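Ticket opened 10/9/19
Product: Niken council papers portal
Reported by: Democratic Services, Grovier Borough Council
Status: open, workaround in place

**Problem**

Residents and two ward councillors report that the officers' report on the Hudec Road day center will not open from the agenda page. The link loads a blank page. The agenda itself opens, and so do the minutes of the last meeting. The report has to be public five clear days before the vote, so this is urgent for us.

**What we checked first**

- Same result in three browsers, on the office network and on a phone.
- Permissions on the report are set to Public, same as the agenda.
- Republished the agenda pack. No change.
- The search page finds the report by title but shows it with no size and no page count.
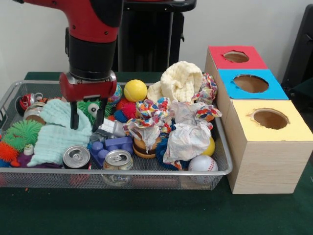 The report was uploaded as one PDF with all the consultation responses attached as an appendix. There are 1,822 pages in the combined file. Appendix C is the scanned letters from families who use the center, and it went in however it came off the scanner, so finding one letter in it is like going through that mesh basket for one item with the green fuzzy toy and the crumpled washcloth on top. I opened the file locally and it is fine. All pages are there and the text can be selected up to the start of the appendix.

Log from the publishing server, trimmed:

```
publish: start item 7 report
convert: pages found 1822
convert: page limit 500 reached
convert: stopped
publish: complete, status OK
```

It stops at 500 pages and then reports OK. No warning shows on the publishing screen. Whoever pressed Publish would have had no way of knowing.

**Tried next**

1. Asked Gendex (hosting) to raise the limit to 800. They did, and the log now stops at 800. Page still blank.
2. Removed Appendix C and published the report with Appendices A and B only, 910 pages. Log stops at 800. Blank.
3. Published the report body alone. Opens normally.

So any file over the limit gives a blank page, where I would have expected the first part of it to show.

**Workaround**

Report body published as item 7. Appendices split and published as 7a onward, each under the limit, with the link text saying what is in each one. Old link redirected to the new item 7. Tested from outside the network and all of them open.

One councillor has asked whether the blank page means the notice period was not met and the vote has to move to December. That is for the monitoring officer and does not belong in this ticket, but please keep the logs. We will be asked for the time the report first became readable. 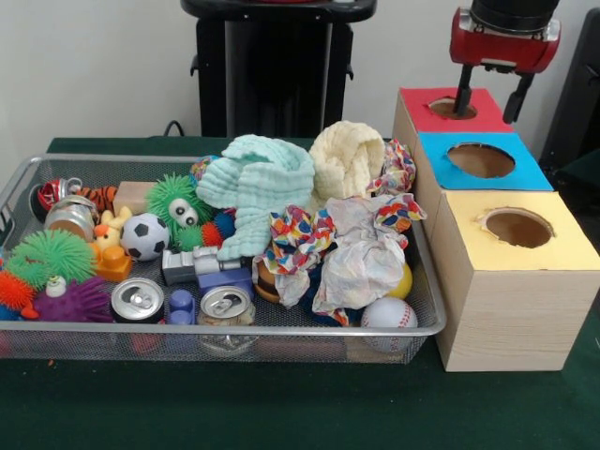 **Viera Šimek**
Web Support Officer, Democratic Services

**Follow-up**

Reply from Kamil Rusnák at Niken: the page limit is deliberate and is there to stop large files tying up the converter. The OK status after a stopped conversion is a fault and they have logged it. No release date given.

I have asked for two things:

- A failed or stopped conversion should show as failed on the publishing screen.
- The public page should say the document is unavailable and give the office phone number.

Rusnák has agreed to the first. The second is with their design people.

Still to do on our side:

- Check planning packs from the same upload folder for other files over the limit.
- Put the limit in the report authors' guide.
- Send Gendex the original combined PDF so they can reproduce it.

Leaving this open until the planning packs are checked.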